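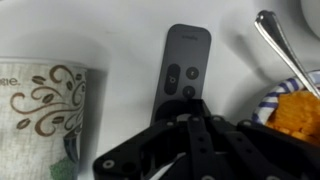
Slide 1: paper cup and remote on the white table.

**Opening (2 min)**

Say hello, say thanks to Zandton for the room. Tea is at the back. Felicja Kaczorowski is doing the second half on drawers and cupboards, so keep off those.

Tonight is tables only. Start with the question: what is on your table at home right now? Take three or four answers, no more.

**The cup**

- Paper, off-white, brown swirls on the side with little coffee beans in them. A bit of green lower down.
- Disposable, but people keep them on the table for days. Ask for hands up.
- Rule from the Bassey course: single-use things leave the table when you do.
- Mention that lots of paper cups have a lining, so check what your council takes before putting them in with the paper.

**The remote**

- Slim, dark grey, easy to lose under a magazine.
- Needs a fixed place. A shallow dish is fine. The arm of the sofa is not a place.
- Keep it away from drinks. Point at the slide: cup on the left, remote in the middle.
- Spare batteries go in the same room as the remote.

**Figures (short, don't linger)**

Stistent survey: 113 households replied. 34 said they had lost a remote in the past month. If asked about method, it was a postal form, sent out in May. Full tables are in the Flalora handout, page 2.

**Exercise (5 min)**

In pairs. Name one thing on your table that lives somewhere else, and say where. Write the place on the card.

Collect cards, then over to Felicja. Leave the projector on for her.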